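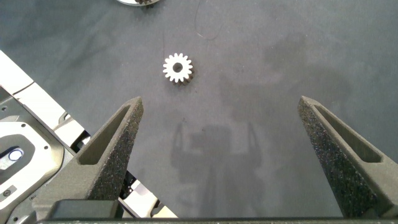
Corodard Open Day

The Corodard Open Day is a yearly public demonstration of robotic assembly held at the Corodard workshop in the town of Rekeck. It is organized by the workshop together with the Nasution Technical School, whose students operate part of the equipment during the event. The open day is known mainly for its gear table, where a two-arm robot picks up small gears from a flat surface and puts them on the shafts of a training gearbox.

Contents
1 Background
2 Program
3 The gear table
4 The 2019 edition
5 Reception
6 See also

Background

Corodard was started as a repair shop for packaging machines. In its later years the shop began to build small automatic stations for local factories, and customers often asked to see a station working before they ordered one. Izzati Majimbun, at that time head of the assembly department, proposed to put all such visits on one day and to open the doors also to families and schools. The first open day took place in January, in an unheated hall, and was attended mostly by relatives of the employees. From the second edition on the event was moved to summer.

The Nasution Technical School joined in the third year. Its teacher of mechanics, Fikri Govindasamy, wanted his students to explain the machines to visitors in their own words, and this arrangement has remained. The students prepare for it during the last weeks of the school year.

Program

The day is divided into short demonstrations of 30 minutes, with a pause of 10 minutes between them. Visitors are led in groups from one station to the next. The stations change from year to year, but the following have appeared in most editions:

Sorting of screws and washers by size
Packing of small boxes
The gear table
Hand assembly bench, where visitors build the same gearbox as the robot

The hand assembly bench stands next to the gear table so that the two ways of working can be compared. Children under five may use the bench only with an adult. Entrance is free, and a printed plan of the hall is given at the door.

The gear table

The gear table is the oldest station still in use. Its control program is called Wivon and was written in the workshop. The robot has a small camera at the wrist, which looks along the two fingers of the gripper toward the table. The gears are white spur gears with a round bore, and they are laid flat on a dark gray surface. According to the workshop, the dark color was chosen after trials on a pale tabletop, where the program often lost the edge of the gear.

The gripper fingers are dark gray and become narrow toward the tip. They approach the gear from two sides, close on the rim and lift it. The second part of the task is considered the more difficult one. The gear must be lowered over a shaft, and its teeth must meet the teeth of the gear which is already there. If they do not meet, the robot turns the part by a small angle and tries again. During demonstrations this turning is explained by the student at the table, as many visitors believe at first that the robot has stopped — the movement is very slow.

The view of the wrist camera is shown to the public on a screen beside the table. Visitors are allowed to move a gear to another place between two cycles, and the robot then has to find it again. This part was added by Yoga Sumampouw, who maintains the station, and it is usually the longest part of the demonstration.

The 2019 edition

The edition of Aug 4, 2019 received nearly 2,000 visitors, the highest number up to then. The hall was too small for the groups in the afternoon, and the packing station was closed early to make room. Farah Krishnan, a former student of the school, opened the day with a talk on learning to repair machines before learning to program them.

In the same edition the gear table was run for the first time by students alone. One of them, Fikri Wibisono, later wrote a short report for the school paper, in which he described how a gear placed by a visitor too close to the side of the table could not be reached and had to be moved back by hand.

Reception

The event is generally well regarded in Rekeck. Teachers have praised the hand assembly bench in particular. Criticism has been directed at the noise in the hall, which makes the explanations hard to follow from the back row, and at the lack of seats. Since the 2019 edition the students at the gear table speak through a microphone.

See also

Nasution Technical School
Wivon (control program)
Spur gear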